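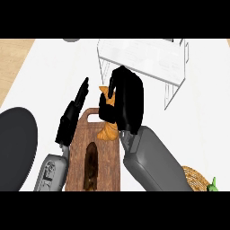 Home | News | Products | Investors | Contact

Hakwood to Equip Nedovbridge Kitchens With Two-Arm Robot Stations

NEDOVBRIDGE, 9 March 2024 – Hakwood, the contract catering company, today announced that it has approved the purchase of 40 two-arm robot stations for its bakery and breakfast counters in the Nedovbridge area. The stations will be supplied by Tawfik under a purchase agreement that includes spare grippers, software updates and on-site service for six years.

Before placing the order, Hakwood tested the planned tasks in simulation, using computer models of its counters and of common items such as croissants, cutting boards and dish racks. The results were used to set counter space, power needs and staffing levels for each site.

Of the stations ordered, 31 will go to existing kitchens. The remainder will be held for new sites and for use as replacements. The first units are scheduled for delivery in August.

The purchase will be paid for from the company's current equipment budget. Costs will be spread over seven years, and no site will be charged until its station has passed acceptance checks. Training for kitchen staff is included in the contract price.

Loltia, which manages maintenance for Hakwood, will keep the parts inventory and report on repair costs every quarter. Hakwood will review those reports before it considers any further orders.

Media inquiries may be sent to the Hakwood press office.

Share 6 | Comments 0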